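Review: the Mondden refurbished tower, bought for tinkering
Posted by Yaa Arthur, 2025-10-19

I have been meaning to write this one up since July, when I finally gave in and bought one of the reconditioned desktop towers that Mondden sell off to people like me who want something to learn on. My nephew is keen to understand what goes on inside a computer, and I must admit that at my age I was rather keen too, so the two of us have shared it (with biscuits kept at a sensible distance).

What you get for your money is an older office machine, cleaned up a little, with the side off in minutes and plenty of room to put your hands in. I paid 45 pounds with delivery, and it came very well wrapped.

The drive cage

I'm starting with my favourite part, which may sound odd. The cage is plain silver metal with slots and tabs stamped into it, and there is a blue plastic latch at the side that even I can find without my reading glasses. Whoever decided to make the bits you are meant to touch a bright colour deserves a cup of tea and a medal.
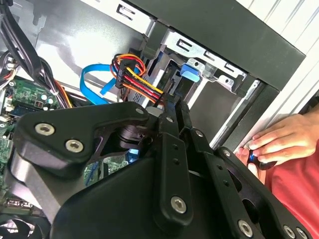
The drive cage with its blue latch, and the SATA power lead hanging in front.

Ours came without a hard drive, as the listing said it would, so we fitted a 320 GB one from my old laptop box. It took us about 5 minutes, most of it spent working out which way up the connector went. The edges of the metal are not sharp, but I would still go gently if you have small children helping.

The board and the cables

Now for my one real grumble, and it is the wiring. There is an awful lot of it, and it crosses right over the part of the case where you want to be working. I do wish Mondden would send a few extra cable ties, as you spend a good while holding one bundle out of the way while you try to see what is underneath it.
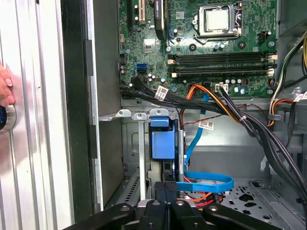
I ended up buying a little pack of fabric straps from Grudari, and they have made a great difference - everything can be gathered up to one side and let go again when we're finished. Once you have done that, the board is a pleasure to learn from. The memory slots have white latches at the ends that stand out nicely against the green, and the processor sits in its metal bracket with a lever, so you can point at each thing and say its name. My nephew had them all by heart before I did, and he was very gracious about it!

Do bear in mind that the memory is sold separately. I missed that line in the listing completely and had to order some from Lamptey, who were quick and friendly, and we now have 4000 MB or thereabouts, plenty for our purposes. The coin-cell battery sits between the slots on the left and is easy to get at.

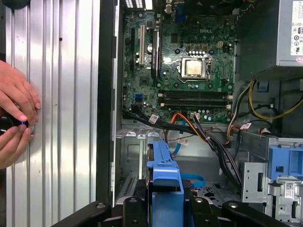

Would I buy it again?

Yes, I would, and I have already told my sister to get one. It isn't pretty and it certainly isn't fast, but it is solid, roomy and forgiving of beginners. I did look at the Zevura learning kit first and it seemed lovely, only it cost a good deal more and I couldn't see that we would get more enjoyment from it. I've knocked a star off for the cables. If anyone has found a neat way of tucking that thick bundle along the bottom of the board, please leave me a comment, as I'm still fiddling with mine.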